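Search this site
Type a word and press enter

How a Horse and Rider Talk to Each Other

By Nabil Smadi
Posted in November

A horse does not know English. It can learn a few words, such as "whoa" and "walk," but most of what a rider says to a horse is said without talking. Riders use their legs, their seat, their hands, and their weight. These signals are called aids. The word is old, and it means help. An aid helps the horse understand what the rider wants.

This page explains what the main aids are and why horses can feel them so well.

Horses feel very small things

Watch a horse in a field in summer. When a fly lands on its side, the skin there twitches and the fly leaves. The horse felt one fly through its coat. There is a thin sheet of muscle under the skin that makes the twitch, and it can move one patch of skin while the rest stays still.

If a horse can feel a fly, it can feel your leg. It can also feel you lean over to look at something on the ground, or hold your breath when you are nervous. A beginner often gives signals without meaning to. The horse turns left and the rider says, "I didn't ask for that!" Often the rider was looking left and sitting a little to the left, and the horse followed.

The seat

When riders say "seat," they mean the part of you that sits in the saddle, along with your hips and lower back. Your seat moves with the horse. At a walk, your hips swing a little from side to side and forward and back. If you let them swing, the horse keeps walking. If you sit up tall and make your hips go still, many horses will slow down or stop.

You can feel how this works without a horse. Sit on a hard chair with your hands under you, palms up. You will feel two bones pressing on your hands. Those are your seat bones. Lean a little to the right and the right one presses harder. A horse notices that change through the saddle.

The legs

Your legs hang down on each side of the horse. A gentle squeeze with both legs means "go forward." A squeeze with one leg can mean "move over, away from this leg," or "bend around this leg," depending on where you put it. The leg on the inside of a turn usually stays near the girth, which is the strap that holds the saddle on. The outside leg goes a few inches farther back to keep the horse's hind end from swinging out.

The squeeze should stop as soon as the horse answers. Horses learn from the moment the pressure goes away. If you squeeze and the horse walks on, and you keep squeezing anyway, the horse has no way of knowing it gave the right answer. After a while it may stop listening to your legs at all. Riders call that a horse that is "dead to the leg." It is usually made that way by people.

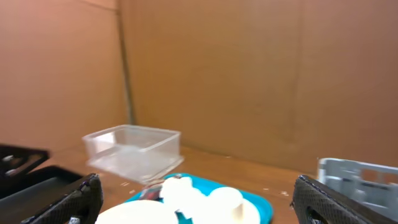

The hands

The reins run from your hands to the bit, which sits in the horse's mouth on a part of the gums that has no teeth. A horse has up to 40 teeth in front and back, with a gap between them, and the bit rests in the gap. The mouth is soft, so the hands must be quiet.

To turn, you do not haul on one rein like the handle of a wagon. You look where you want to go, turn your shoulders a bit, use your legs, and close your fingers on the inside rein as if you were squeezing a sponge. Then you let your fingers relax again.

To stop, sit tall, still your hips, and close your fingers on both reins. Pulling hard for a long time does not work well. A horse is much stronger than you are and can lean on the bit all day.

The voice

Voice is an aid too. Low, slow sounds tend to calm a horse, and short, bright sounds tend to wake it up. A cluck of the tongue usually means "go" or "go a little faster." In a dressage test, which is a kind of riding competition with set patterns, riders lose points for using their voice, so they have to manage with the other aids.

What the horse says back

The horse is also talking to you. Ears pointed forward mean it is looking at something ahead. One ear turned back toward you often means it is listening to you. Ears pinned flat against the neck mean it is upset, and you should find out why. A swishing tail can mean flies, or it can mean your leg is bothering it. A horse that blows softly through its nose and lowers its neck is usually relaxed.

I ride a gray mare called Madine. She is 17 and has taught a lot of children. If you squeeze too hard she puts one ear back and walks slower, and she will keep doing it until you ask more politely. The pony in the next stall, Britevia, is the other way around. She goes forward if you so much as sit up straight, so I put new riders on Madine first.

Something to try at home

You need a friend and a piece of rope or a long scarf. Your friend stands in front with the middle of the rope held in both hands at waist height and eyes closed. You stand behind and hold the two ends. Now steer your friend around the room without speaking. Start with the smallest signal you can think of. If your friend does not feel it, make it a little bigger. When your friend turns the right way, soften your hands right away. Move the chairs first, and have a grown-up in the room.

Then trade places. Most people find out that they pull harder than they thought.

Words to know

Aid: a signal from the rider to the horse.
Bit: the piece that goes in the horse's mouth.
Girth: the strap that holds the saddle on.
Inside: the side the horse is bending toward.
Seat bones: the two bones you sit on.

Comments

Mrs. Michailidis
We did the rope game with my class on Tuesday and they asked to do it again after lunch. Two of them figured out looking where they wanted to go without being told.

ponygirl
my lesson horse puts his ears back when i do up the girth, is he mad at me??

Nabil Smadi
He could be sore, or you may be doing it up too fast. Tell your instructor, and try going up one hole at a time.

Tess's dad
Is a cluck the same as a kiss sound? Our barn uses the kiss for canter.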